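**Thursday, August 14, 2025 -- For immediate release**

# Plornley opens a hands-on networking bench in Tanthorpe

Hi, I'm Abla Chidiac, and I get to share the news we've been sitting on since June: the Plornley networking bench is open! If you've ever wanted to learn how a rack goes together, which cable goes where, and how to stop being scared of the back of a switch, come and see us at 19 Majali Street in Tanthorpe.

I came to this work from the office side, and for years I'd only ever seen network gear through the little window in a closet door (you know the one, with the mop next to it). So when Munther Twal and I started planning the bench, we agreed on one thing right away. Everything had to be at table height, out in the open, where you can get your hands on it.
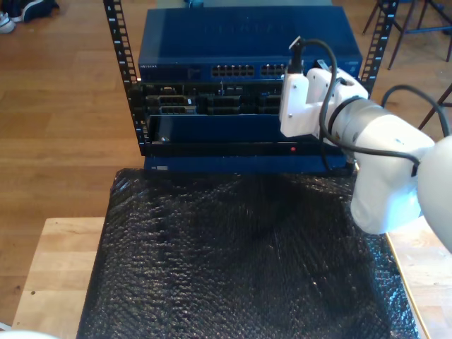 Our beginner course is called Plernar One. You'll learn to count rack units, seat a cable until it clicks, read the lights on a switch and label both ends of everything before you walk away. Munther is very firm about the labels! He teaches the evening group and Chenxi Cheng has the mornings, and they've been arguing happily about cable color codes all summer.

"People come in thinking they'll break something," says Chenxi. "I tell them to plug it in, pull it out and plug it in again. By the second hour they're asking me what all the other ports are for."

We also spent a silly amount of time on the tables themselves. I wanted light wood, so a dropped screw would show up, and I wanted something to lay down before any metal goes on top. Dark covering, pale table -- it's easy on the eyes during a long session, too.

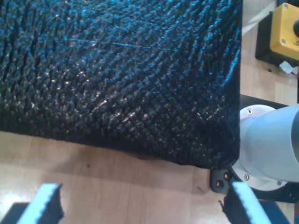

*Black textured material over the light wooden tabletop at the Plornley bench.*

The first season has 50 places, split between mornings and evenings, and the full course costs $100. That covers your bench time, a printed workbook and as many practice cables as you can get through. You don't need any background at all. Anas Nasrallah, who tried out the course for us in June, had never held a patch cable before, and he has since rewired his sister's bakery (with her permission, I'm told).

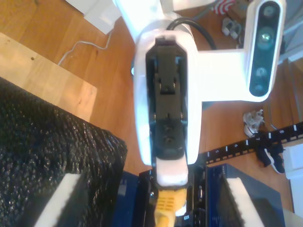
Once you've finished Plernar One you can book open bench time and work at your own pace. Bring a project or borrow one of ours. We'd love to hear from small shops and schools too, and we can put together a session just for your group.

To sign up or arrange a press visit, ask for Anas Rawashdeh at the front desk or call extension 1819. He has the full schedule, and he'll save you a spot if I've filled the mornings up again.

**Press contact:** Abla Chidiac, Plornley, 19 Majali Street, Tanthorpe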